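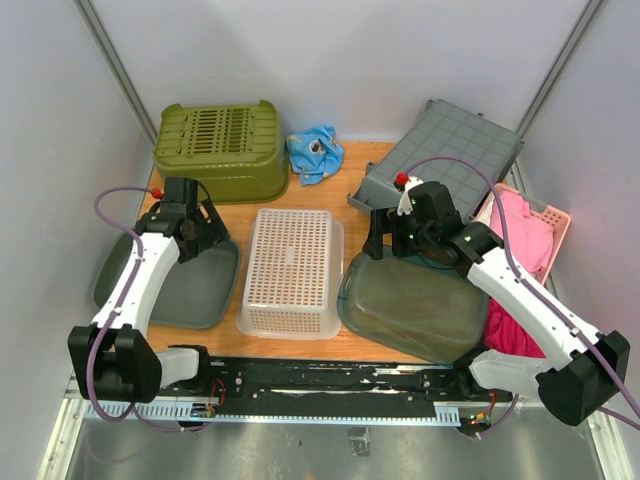 Zavlow match reports – data card

Updated March
By the Zavlow maintainers

Zavlow is a set of 2000 short soccer match reports paired with the event logs for the same games. It gets used for text generation and for checking whether a model can pull a score out of a paragraph. We think it is fine for the second job and shaky for the first.

What is in it

Each row has a report, a list of goals with minute and scorer, the final score, and a league code. Half the rows (1000) come from the Ernatow regional archive. The rest were typed up from Carkemari, a fan site that closed before we could ask its editors much. The two halves do not read alike. Ernatow reports are dry and mostly correct. Carkemari reports are livelier, and the home side is always unlucky.

Minutes are the weakest column. Ernatow rounds stoppage time down to 45 or 90, while Carkemari writes whatever the reporter's watch said. We tried to line them up and gave up. Any result that depends on goal timing should be read with suspicion, including the ones in our own early notes.

Known problems

Own goals are credited to the wrong team in an unknown number of rows. We fixed the ones people sent us. Nobody has gone through the full set.

The league code JAB stands for the Jabłońska Cup, but part of the Ernatow archive used it for friendlies at the Jabłońska ground too. Filter on it at your own risk.

Please be careful with the "upset" flag. It was set by comparing league positions on match day, and early in a season those positions mean next to nothing. A paper-thin gap in the table after 2 games is still marked as an upset. We would drop the column, except that older scripts break without it.

Splits

There is a train file and a test file, split by season. Older copies were split at random, so the same match could turn up in both, once from each source. Scores reported on those copies look great – and should be ignored.

Baseline

A plain pattern match on digits gets the final score right often enough that we would not be impressed by a large model doing slightly better. Run it first. Then read 20 of the misses by hand before claiming anything.

Format

UTF-8, one JSON object per line. Missing scorers are an empty string. In the Carkemari half they are sometimes a question mark, and in a few rows the word "scramble".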